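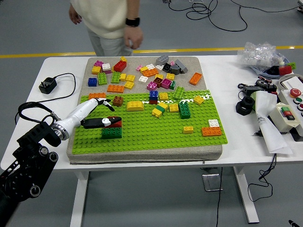

How do we get the bricks sorted without tipping the whole lot into one bin again? Work off the fabric board, pull one colour at a time, and put anything already joined together to one side.

Search the notebook... Go

Monday, bench notes, brick bins

Started after lunch. Pulled yellow first, as it's the colour we have the most of, then green. Green is slow work on the green baseplate -- the eye slides right over it. Next time I'd do green off the beige part of the board and leave the plate for everything else.

Pink and magenta go in the same bin for now. Stojan Krasniqi wants them split and he can do that himself if he likes. Orange stays separate from red. Greys and black share the tray with the long divider until the new trays turn up from Gremton.

Stacks: don't pull them apart with your teeth or the screwdriver. Use the flat lever in the top drawer. If a stack won't come apart in a minute, bag it and move on.

The Rilivville list has the full set at 1,782 pieces. Last count was 23 short, mostly small whites. Haven't recounted. Bins hold 80 of the ordinary size before the lid stops closing, fewer of the long ones.

The board's fabric holds grit. Brushed it with the stiff brush, still gritty in one corner. Vinon sells a replacement cover but I'd try washing this one first.

To do: label five bins, wash cover, ask Zamani about the curved tops.

Comments (3)

S. Krasniqi: Magenta is not pink. I'll split them Thursday morning.

bench2: Found two small whites under the radiator, put them in the tray.

Marg: Cold wash for the cover, hang it flat or it shrinks.

We use cookies to remember your settings. Accept / Manage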